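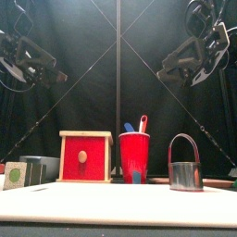

# Projektbericht Nastent: Aufbewahrung von Kleinutensilien auf einer offenen Arbeitsfläche

Modul Produkt und Haushalt, Werkstatt Isthorpe, Abgabe im März

## 1 Aufgabenstellung

Untersucht wurde, wie sich vorhandene Behälter aus Küche und Spielbereich als Ordnungssystem auf einer gemeinsam genutzten Arbeitsfläche einsetzen lassen. Neue Behälter durften nicht angeschafft werden. Die Aufgabenstellung verlangte außerdem, dass die Fläche nach jeder Nutzung in denselben Ausgangszustand zurückgeführt wird.

Das Projekt schließt an die Vorarbeit Cimura an, in der Schubladeneinsätze verglichen wurden. Die dort verwendeten Bewertungsbögen wurden übernommen und um das Kriterium „Griff“ erweitert. Die Spalte „Stapelbarkeit“ entfiel.

## 2 Behälter

**Holzkasten.** Rahmen aus hellem, naturbelassen wirkendem Holz, Frontplatte kräftig rot, darauf ein runder Holzknopf, der etwas oberhalb der Mitte sitzt. Der Knopf hebt sich farblich deutlich von der Platte ab und ist auch aus größerer Entfernung zu erkennen. Der Kasten steht links der Tischmitte und dient als Bezugspunkt für alle übrigen Positionen.

**Becher.** Roter Kunststoff mit weißem Rand, hoch und leicht konisch. In Bodennähe befindet sich ein kleines rechteckiges blaues Etikett. Der Becher nimmt Utensilien mit langem Griff auf. In der Grundausstattung sind das ein Teil mit blauem Griff und ein Pfannenwender mit rot-weißem Griff, dessen Ende gelocht ist.

**Eimer.** Kleiner silberfarbener Metalleimer mit zylindrischem Körper und rotem Bügel. Im Ausgangszustand steht der Bügel aufrecht. Die Oberfläche spiegelt, was bei der Sichtprüfung des Inhalts als störend vermerkt wurde.

**Tablett.** Flach, gelbbraun, ohne feste Zuordnung zu einem Inhalt. Es liegt rechts hinter dem Eimer und wird von diesem teilweise verdeckt.

## 3 Vorgehen

Verglichen wurden zwei Anordnungen. In Variante A standen die Behälter dicht beieinander an der hinteren Tischkante, in Variante B nebeneinander mit freiem Zugriff von vorn. Jede Variante wurde in 3 Durchgängen erprobt. Ein Durchgang bestand aus Entnahme, Nutzung und Rückstellung sämtlicher Teile und war auf 270 Sekunden begrenzt.

Protokolliert wurden:

- falsch zurückgestellte Teile
- umgestoßene Behälter
- Verschiebungen gegenüber der Ausgangslage
- Anmerkungen der Testgruppe im Wortlaut

Die Testgruppe umfasste 4 Studierende des Moduls. Keine der beteiligten Personen hatte an der Vorarbeit mitgewirkt. Auf Bodenmarkierungen für die einzelnen Behälter wurde verzichtet, um die Lage allein aus der Anordnung ableiten zu lassen.

## 4 Ergebnisse

Variante A führte wiederholt zu Verschiebungen, vor allem beim Becher. Durch die herausragenden Griffe liegt dessen Schwerpunkt höher als im leeren Zustand; beim Herausziehen eines Utensils kippte er in 2 Fällen. In Variante B trat dies nicht auf.

Der Holzkasten blieb in beiden Varianten an seinem Platz. Die Testgruppe gab an, sich beim Zurückstellen am roten Feld mit dem Knopf orientiert zu haben. Dass auch Becher und Eimerbügel rot sind, wurde unterschiedlich bewertet: teils als einheitliches Erscheinungsbild, teils als Nachteil bei mündlichen Anweisungen („das rote Teil“ war nicht eindeutig).

Beim Eimer erwies sich der Bügel als hilfreich für den Transport. Beim Einlegen von Kleinteilen musste er dagegen meist zur Seite geklappt werden und wurde anschließend nicht immer wieder aufgerichtet. Im Bewertungsbogen ist dies als Abweichung vom Ausgangszustand erfasst.

Das Tablett wurde in Variante B selten benutzt. Als Ursache wird die Lage hinter dem Eimer angenommen. Geprüft wurde diese Annahme nicht.

## 5 Festlegung

Für den weiteren Betrieb gilt Variante B. Die Beschriftung der Behälter erfolgt nach dem Schema Yazzie (Kürzel, Inhalt, Standort). Das vorhandene Etikett am Becher bleibt erhalten, das neue Schild wird auf der Rückseite angebracht.

Offen ist die Position des Tabletts. Vorgeschlagen wird ein Platz vor dem Eimer, sofern die Tischtiefe dafür ausreicht. Der Bewertungsbogen liegt als Anhang A bei, die Anmerkungen der Testgruppe als Anhang B.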